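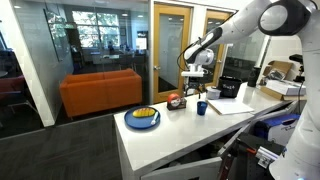

Onde fica a fita adesiva depois da arrumação da bancada? Na própria bancada branca, à direita do prato azul-escuro, no suporte vermelho.

2018-03-21

Arrumação da bancada comprida, com a Peninah Mollel. Caixa de papelão aberta: fica na ponta direita até a Nafula Ondieki separar o que vai para a Sotex. Prato e copinho voltam para a copa no fim do dia.

Armário de baixo: rever o conteúdo e etiquetar, prateleira 7. Pedir 23 etiquetas.

Falta decidir onde guardar a caixa branca chata. Perguntar à Nafula.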